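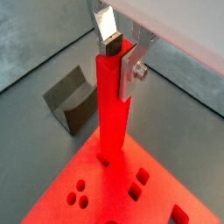
Bimla Kandpal
Forms editor, Flasa Housing Association

Speaker notes: "Please fill in all fields." Talk for the tenant services day, Wednesday, first session after lunch

Opening

Good afternoon. Thank you to Yogesh Jaiswal for the introduction and for the invitation. (Wait until people are seated. The doors at Varner Hall are loud.)

I have worked with forms for many years, first in accounting and then at Flasa. English is my third language, and I think this helps me in my work. When I do not understand a question on a form, I cannot pretend that I understand it. I have to ask a colleague. Very often the colleague also does not know.

Today I want to speak about one form, the repair request. It is the form our tenants use most, and for a long time it was the form they liked least.

The old form

Show the old form, page one. Give the audience some time to read.

The first question was "Nature of defect." Please think about what you would write there if water was coming from under your kitchen sink. Some tenants wrote "water." Some wrote "serious." One gentleman wrote "It is not my fault." I understand him very well. The word "defect" sounds like somebody will be blamed.

The second question was "Location." We wanted to know the room. Many people gave us their address, which they had already written at the top of the page. Then our office had to call them, and often they were at work and could not pick up the phone.

In September we took 400 repair requests from the cabinet and read all of them. In 100 of these we could not send a technician without calling the tenant first. Stop here for a moment. This number usually surprises people from the service desk less than it surprises managers.

What we tried first

Our first idea was to add instructions. We wrote a help sheet of 6 pages and put it together with the form. I was quite proud of it. The tenants did not read it, and I must admit that I also do not read such sheets when I am at home.

Our second idea was to print the important questions in bold. After some weeks almost every question was in bold, for the reason that every department had its own important question.

(If time is short, skip the story about the parking permit and go directly to the order of the questions.)
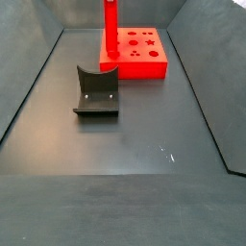

Parking permit: we used the same paper color for the permit and for the repair request. People sent us one when they meant the other. It took us a whole spring to notice. I tell this story against myself, as I had ordered the paper.

The order of the questions

We asked in the order our computer system wanted. First the contract number, then the building code, then the name. But a person with a broken heater wants to say first that the heater is broken. When they can say it at the beginning, they are more patient with the rest.

So now the first question is "What is broken?" The second is "Which room is it in?" The contract number comes near the end, and under it we explain where to find it on the rent letter.

Yogesh asked me in the preparation call if it is more work for the office to type the answers in a different order. Yes, it is a little more work. The team at Thakur Street complained in the first week. They have a point, and we are still talking with the software company Pindeck about it.
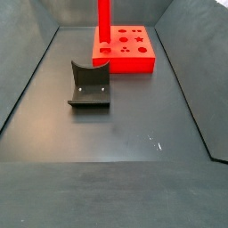
An answer box should tell the person what kind of answer belongs there. If you want a date, give a space for the month and a space for the day. If you want one word, do not give a box where a letter to the family would fit. I think here of a toy for small children, a shape-sorting board like the red block on the slide, with its three rows of holes in the top. A child does not need a help sheet for it, because the hole itself shows which piece is wanted. Our box for "Location" was one big hole, and people put into it whatever they were holding. Now we print the names of the rooms, and the tenant marks one.

Exercise with the audience

Hand out the blank sheets. Ask everybody to write one question from a form in their own office, exactly as it is printed. Then they pass it to the neighbor on the left, and the neighbor answers it without asking anything. Allow 7 minutes.

Let two or three pairs read their question and answer aloud. Do not correct them. If the room is quiet, start with my own: "State capacity in which you are signing."

Questions I expect

"Can we do this with an online form?" Yes. The words are the same problem on a screen.

"Who has to approve the new text?" With us it is the legal department. Bring them the old answers to read, and bring them early.

"What about tenants who do not read English?" We have translated the repair request, but the translations are new and I cannot say yet how well they work. I would be glad to hear from offices with more experience.

Leave the contact slide on during the coffee break. Collect the pens.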